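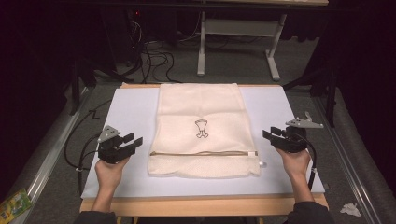
Riklow adds zippered mesh laundry bags to its home care range

Riklow will start selling mesh laundry bags through its online store this week. The Trellska bag comes in 2 sizes and closes with a zipper. It is meant for socks, underwear, baby clothes and other small items that tend to get lost or snagged in a wash.

The bags were first sold in October at the company's Givholm store, where customers bought 3,066 of them before the end of the year. Riklow also asked 158 buyers what they would change. Most wanted an easier zipper and a place to tuck the pull during a wash.
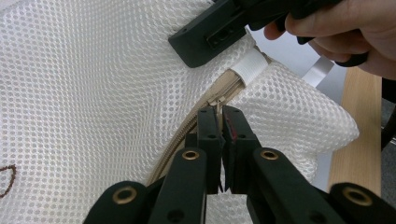 Calvo, Press Officer, Riklow

A short band of white ribbed tape wraps the end of the zipper where it meets the mesh. Riklow advises filling the bag no more than halfway, closing the zipper all the way and hanging the bag up to dry after use. It should not go in a hot dryer.

Both sizes are in stock at Givholm and can be ordered online from 29 January 2020. Store staff can answer questions about bulk orders.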